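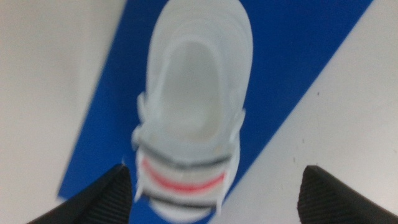 Heltier – limpiador para calzado blanco, botella de 250 ml

Ref. 3337
En stock. Sale del almacén en 3 días laborables.
Precio: 19 euros, IVA incluido. Envío aparte.

Limpiador en espuma para zapatillas y zapatos blancos. Lona, piel lisa, sintético, malla. Ante no. Nobuk tampoco, aunque en algún foro digan que sí – no nos hacemos responsables.

Lo fabrica Hanard y lo distribuimos nosotros desde la tienda de Tornton. La fórmula es la misma de siempre, cambia el tapón. El antiguo goteaba en la maleta, lo sabemos, llegaron bastantes correos.

Qué viene en la caja
Botella de 250 ml con dosificador
Cepillo de cerda media, mango corto
Paño de microfibra gris
Hoja de instrucciones (en español y portugués, la inglesa se pide por correo)

No incluye: cepillo blando para malla, cordones de repuesto, protector en spray. Se venden sueltos, ver más abajo.

Modo de uso
Quitar cordones. Plantilla también, si sale.
Cepillar en seco primero. Barro seco fuera, si no se hace pasta.
Agitar la botella. Dos pulsaciones de espuma sobre el cepillo, no sobre el zapato.
Frotar en círculos pequeños, sin apretar. La suela con más ganas.
Retirar con el paño húmedo antes de que la espuma se seque.
Secar a la sombra, con papel blanco dentro. Periódico no, mancha.

Una puesta da para el par entero en tallas de niño. En tallas grandes, a partir de la 43, calcular el doble de espuma.

Lo del amarilleo
Nos lo preguntan casi a diario. El limpiador quita suciedad, no quita el amarillo de la goma vieja. Ese amarillo es oxidación del material y va por dentro. Si el amarillo salió después de lavar, casi siempre es jabón mal aclarado y secado al sol: volver a mojar, aclarar mucho, papel blanco, sombra. Suele mejorar bastante a la segunda vez. La lejía lo empeora, sobre todo en costuras y en pegamentos. 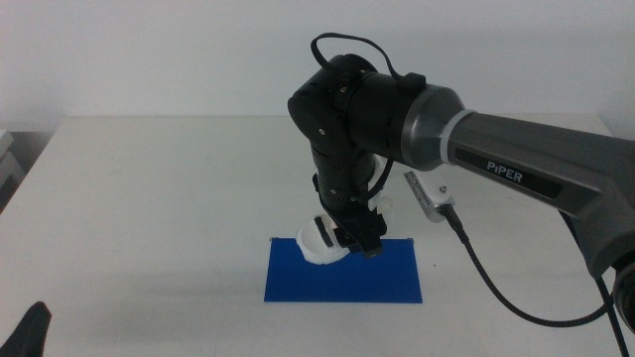 Para costuras amarillas, mejor el cepillo blando y paciencia. Poca espuma, aclarar, esperar a que seque del todo y mirar otra vez a la luz del día. En húmedo todo parece más oscuro y la gente frota de más.

Lavadora
Se puede con lona, programa frío y dentro de una funda. Piel no. Sintético depende del pegado, mirar la etiqueta del fabricante. El Heltier no va en el cajetín, hace muchísima espuma, ya ha pasado.

Datos
Contenido: 250 ml
Peso del paquete: 390 g
pH: 8
Perfume: ninguno
Colorantes: ninguno
Caducidad: 24 meses una vez abierto
Conservar: entre 5 y 30 grados, botella de pie
Envase: plástico reciclable, tapón aparte

Si se hiela en el coche, dejarlo a temperatura ambiente y agitar. Sigue sirviendo. Si después de agitar quedan grumos, escribidnos y lo cambiamos.

Precauciones
Mantener fuera del alcance de los niños. Irrita los ojos, aclarar con agua abundante. No mezclar con lejía ni con amoniaco. Probar antes en una zona que no se vea – la lengüeta por dentro va bien. Los logotipos impresos y los adornos metalizados pueden perder color, ahí pasar solo el paño.

Opiniones

Marama Pirihi
Lo compré para las zapatillas del cole de mi hija. Las punteras estaban negras y quedaron bien, no nuevas pero bien. El cepillo suelta algun pelo los primeros usos. El paño se queda corto, yo uso uno viejo de cocina.

Lorraine Pirihi
Me lo pasó mi cuñada. En piel perfecto. En la malla de las de correr regular, hay que darle varias veces y con el cepillo que trae raspa un poco. Pedí luego el blando y mejor. Le quito una estrella por los gastos de envio.

Respuesta de la tienda: gracias a las dos. Lo del pelo del cepillo está pasado a Hanard. Para malla recomendamos siempre el blando, lo pondremos más grande en la ficha.

También en la tienda
Cepillo blando Wihongi, para malla y punto
Protector en spray Wihongi, 200 ml
Heltier recarga, bolsa de 500 ml (agotada, vuelve en junio)
Cordones planos blancos, 90 y 120 cm

Envíos y cambios
Península y Baleares por mensajería. Canarias por correo postal, tarda más y no siempre hay seguimiento. Pedidos de varias unidades: escribir antes, hay precio por caja.
Devoluciones con la botella precintada, 14 días. Si llega rota o abierta, foto del paquete y mandamos otra, no hace falta devolver nada.
Recogida en tienda sin coste, traer el número de pedido.

Ficha actualizada: 9 mar 2023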